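Questions I keep getting about the gripper trials, answered in one spot. I'm comparing two grippers — the Renum and the Alus — on litter tray chores. Last touched in October.

**Why litter, of all things?**
It's a great workout! The scoop is thin and the pellets get everywhere, so a weak grip shows up fast.

**Does the pink tape matter?**
A lot. Bare handles kept twisting on me, and grip tape fixed most of it. I rewrap after 40 runs or whenever the seams start to lift.
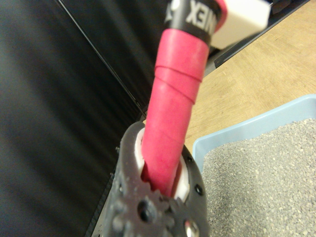
*Collar around the taped handle, tray at lower right.*

**How many runs so far?**
171 with the Renum and 64 with the Alus. Yes, that's lopsided — the Alus came later, and I lost a whole evening to its controller (Wikström board, old firmware, my fault).

**Do I need a stereo view?**
I'd say yes. A wrist view is lovely for the grasp, but it's lousy for telling you how far the bin is from the tray. Dalia Salem talked me into using both, and I haven't gone back.
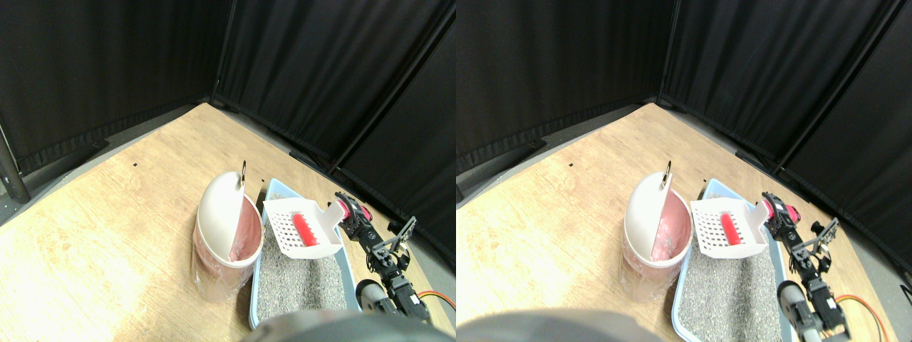
*Left and right views: bin with the lid up, scoop on the tray, small black arm alongside.*

**Which one should I buy?**
Ask me after the Alus catches up. For now I reach for the Renum on round handles and don't trust it much on flat ones.

**Can I get your settings?**
Sure, they're in the Urkance folder, under "grip".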